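# Power strip

A **power strip** (also *outlet strip*, *extension block* or, in homes where several are in service, "the other one") is a row of electrical outlets in a single housing, fed by one cord. It lets several appliances share a wall outlet that was installed by someone who expected the occupant to own a lamp.

## Design

Most strips are long and narrow, with a molded plastic body in white, off-white or black. White is the usual choice for homes and offices and keeps its color for a shorter time than the buyer would like. Sockets are set along the top face, and on some models along the sides as well. Side outlets suit flat plugs and low-profile cords. They also multiply the number of chargers that can be attached, a feature the packaging tends to mention first.

A power strip is commonly confused with a surge protector. The two may share the same housing and sit on the same shelf, but a plain strip offers no protection against voltage spikes. The presence of a small light proves only that there is a small light.

## Placement

Manufacturers generally picture the strip on the floor, against a baseboard, with its cord lying straight. In use it is found behind sofas, under beds, and in the well beneath a desk where shoes collect. The tabletop strip is a later habit, associated with laptops and with people who no longer care to kneel.

On a table the strip takes up the space of a place setting and drifts. A short cord pulls it toward the wall, heavy adapters tip it, and within a few days it lies at an angle to every edge in the room. Remedies include adhesive strips, screw-mounted brackets and the cable tray, which hangs under the tabletop and is later used to store more cable.

The furniture writer Szabolcs Szűcs gave the matter eight pages in *The Flotlow Guide to Desks*, where he divided desk owners into those who hide the strip and those who put a plant in front of it. A survey of 652 workstations at the Clokholm office park found 27 with a strip fastened down. Two of those had been fastened to the wrong desk. The Badora trestle table, sold with a notch for the cord, was meant to settle the question. Owners mostly report keeping pens in the notch.

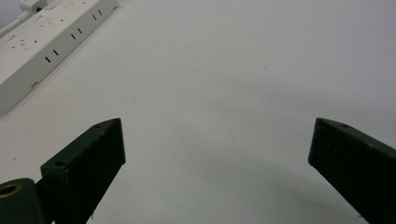

*White multi-outlet power strip lying diagonally on a pale tabletop, with paired slots along its side face.*

## Care and safety

Strips should be kept dry and unplugged before dusting. The total load must stay within the rating marked on the housing, usually on the underside, in raised letters the same color as the plastic. Space heaters belong in a wall outlet. Plugging one strip into another, known as daisy-chaining, is advised against by every instruction leaflet and practiced under most desks. A strip that feels hot, buzzes or has a loose socket should be replaced.

## See also

- Cable tray
- Extension cord
- Surge protector
- Trestle table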